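Long overdue update from our small perception team. A short thread about soft parcels, a scale and three cameras that do not agree with each other.

The job sounds simple. The robot takes a grey mailer bag, puts it on the scale, waits for the weight, moves it to the belt. A person does it without thinking. Our planner thinks about it a lot.
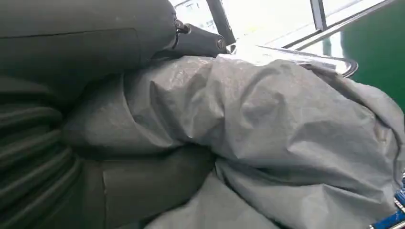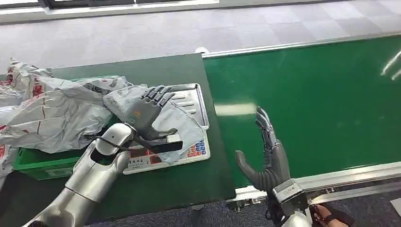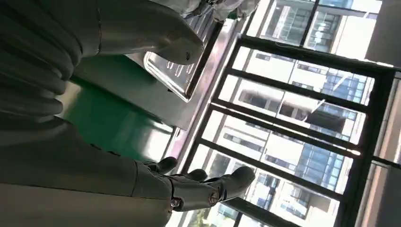
Wrist, head and wrist cameras at the weighing station. The middle one is the head view.

The head camera is good for the big questions. Where is the scale, where is the belt, where are the two arms. But when the hand lies flat on the bag, it also hides part of the scale's display, so reading the weight with this camera is a bad plan. I defended this plan for a month, sorry.

We now take the weight over the serial line. Zerrin Yazıcı wrote the driver in one afternoon and named it Grukton, please do not ask me why.

The wrist views are more difficult. Look at the first one: grey fabric-like folds everywhere, shiny metal, and a window that is almost pure white. Our old segmentation model (Medrano, version 3) put the mask border on the creases and was very confident about it.

Auto exposure was the worst part. When the wrist turns to the window, the camera adapts to the daylight and the dark parts of the hand lose their detail. Then it turns back and for a few images everything is wrong. The planner does not know this, it only sees that the bag has "moved".

What we changed in July:
- exposure is locked before the approach starts
- each mask carries an age, and the planner ignores old ones
- during contact we trust joint torque more than pixels

The last point came from Hüsnü Saraç. I was against it, because torque on a soft bag is noisy. He was right and I have told him so, in writing.

Numbers, for those who like them. We replayed 1418 logged placements through the new stack, which we call Gusteo. The old one asked for a new plan in 79 of them with no good reason. The new one did it in 13.

Of those 13, most are the same problem: the hand pushes on the bag while the scale is still settling, so the reading includes the hand. This is a timing bug in my state machine - not a vision problem at all. I will fix it after the calibration tool.

If somebody has a clean way to calibrate wrist cameras with a strong window behind the target, please write to me. We tried a printed board and the glare ate half of the corners.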